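Print this page | E-mail this chapter

Chapter 6
Planning and Budgeting for a Two-Arm Workcell

6.1 Scope of the chapter

Earlier chapters treated the robot arm as a component with a reach, a payload and a price. A purchasing plan has to treat it as part of a cell. The cell includes the table, the enclosure, the mounting hardware, the cabling, the calibration equipment, the workpieces used for trials and the hours needed to bring all of these into service. In small installations the arms often account for less than half of the first-year cost.

The running case is Sheehan, a contract packing firm that wants to evaluate two-arm handling of cardboard before committing to a production line. Its planners have asked for a bench-scale cell, a fixed budget and a written basis for the decision that follows the trial. Two suppliers, Pritora and Vollow, have submitted quotations. Their terms are compared in Section 6.4.

6.2 Cost categories

Costs are entered in four groups.

Capital items are bought once and depreciated. They include arms, grippers, controllers, the frame and the mounting rail. Spare gripper fingers should be entered with consumables, even when they arrive in the same shipment as the arms.

Installation covers delivery, assembly, wiring and first calibration. Labor is estimated in hours and priced at the internal rate. Sheehan allows 40 hours for assembly and wiring and a further 46 hours for calibration and acceptance tests. Buyers new to this equipment commonly enter the first figure and omit the second.

Consumables are used up during operation. For a cardboard trial the main entry is box blanks. A blank that has been folded and flattened several times creases more easily than a new one, and results obtained with it cannot be compared with earlier results. Sheehan orders 200 blanks for the trial and replaces each after a set number of cycles.

Support includes service agreements, software licenses and staff training. These recur and must be carried into every year of the plan.

6.3 Space, mounting and cable routing

The footprint of a two-arm cell is set by the overlap between the arms. If both grippers must reach the same part, the bases are placed so that the shared region is at least as large as the part laid flat. The planner should therefore measure the blank before it is folded. A table sized to the finished box will be too small.

A common front rail fixes the distance between the bases and simplifies replacement. It also places both arms on the operator's side, where they may obstruct loading. Side-wall mounting leaves the front clear but requires a stiffer enclosure, and the added cost should be shown as a separate line.

Cables are frequently underspecified. Each run must be long enough for the full travel of the wrist, with slack that does not drag across the work. The quotation should state the cable length supplied, the replacement price and the lead time. Calibration boards are inexpensive, but they need storage where they will not be bent or scratched.

6.4 Comparing quotations

Quotations are rarely drawn up on the same basis. Pritora prices the cell as a single item with installation included. Vollow prices each component and bills installation by the hour. Before the totals are compared, both must be restated in the categories of Section 6.2, with any missing entry filled in from the buyer's own estimate and marked as such.

The comparison period should match the expected use of the cell. Sheehan plans a trial of 144 working days, after which the equipment will be moved to production support or resold. A three-year service agreement has little value under the second outcome. Resale value should be entered conservatively, and at zero for custom parts.

Exercises on restating a quotation are given at the end of the chapter.

Dosport Technical Texts | Contact the editorial office | Copyright Dosport. All rights reserved. | Back to top

Related chapters
Chapter 5: Payload, Reach and Duty Cycle
Chapter 7: Acceptance Testing
Chapter 8: Service Agreements and Spare Parts
Appendix B: Blank Budget Worksheets
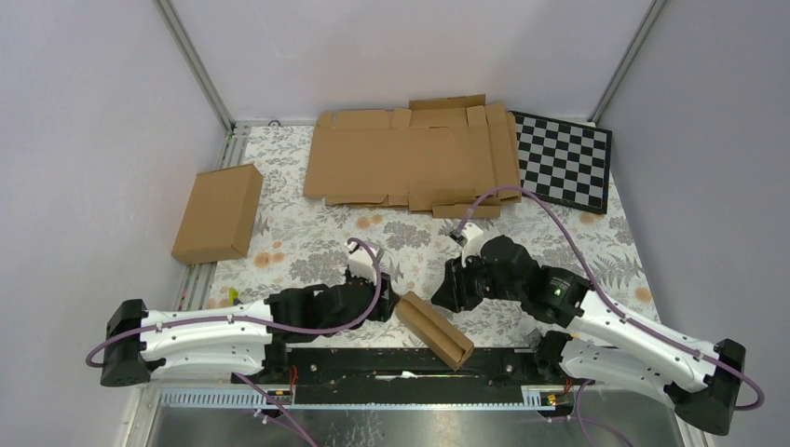
Figure 6.1. Rail-mounted two-arm cell with cardboard workpieces and a checkerboard calibration board.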